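We use cookies to keep this site running and to see which papers get read. Accept / Manage settings

4. What people do with an empty crate

I should say up front that I went into this part of the study thinking about the full crates. I wanted to know how shoppers read a heap of root vegetables, how deep it has to look before they'll dig in, that sort of thing. Then Busisiwe Hlongwane and I sat down with the notes from the Zasberg market hall and kept tripping over the same word, which was "gap." Stallholders talked about gaps all the time! They'd tell us a stall with one bare crate in it looked tired (one woman said "like a missing tooth") and they had pretty firm ideas about how long you could leave it.

We talked with 56 stallholders over the month of May, mostly early, while they were setting up and didn't mind company. Fatima Zwane did the interviews at the Buthelezi end of the hall and I did the rest. The questions were loose. We asked what they put out first, what sat next to what, and what they did when a crate ran down before the morning was over. I'd budgeted 15 minutes for each chat and that was silly of me, as people love talking about how they stack things.

Three habits came up again and again. Some sellers pull the bare crate right away and close the row up. Some tip it toward the customer and top it off from the crate beside it, even if that means thinning out a good heap. And a smaller group, most of them selling potatoes and turnips, leave it exactly where it is and treat it as a kind of workspace, a spot for sorting or for the odd ones they don't want on show.

Color matters more in all this than I'd guessed. Potatoes on their own go flat to the eye pretty fast, and sellers know it, so they like something brighter close by. Figure 6 is a good one to keep in mind here: the turnips, deep purple on top and white below, are stacked up in their crate on the left, the potatoes are heaped right up to the edges of theirs, and the bare crate adjoins the potatoes with its slatted bottom on full view. Evaristo Martinelli, who read an early draft, pointed out that pale slats and tan potatoes are close enough in tone that the turnips end up doing most of the work, and I think he's right.
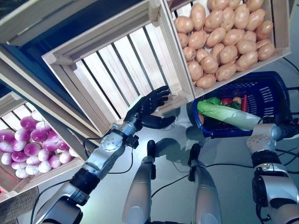
Figure 6. Empty slatted crate with potatoes and turnips in neighboring crates.

I don't want to oversell this. We never measured sales, only what sellers told us, and a seller who hates gaps will of course say that gaps cost money. The next section gets into crate depth and the false-bottom trick.

Reader comments

Vivek Pathak: Did anyone mention lining the crates with paper? My uncle swore by it for turnips.

Štefánia Lukáč: Loved the missing tooth line. I'd be in the "close the row up" camp for sure.

Contact the editors | © 2018 Nenis | Back to top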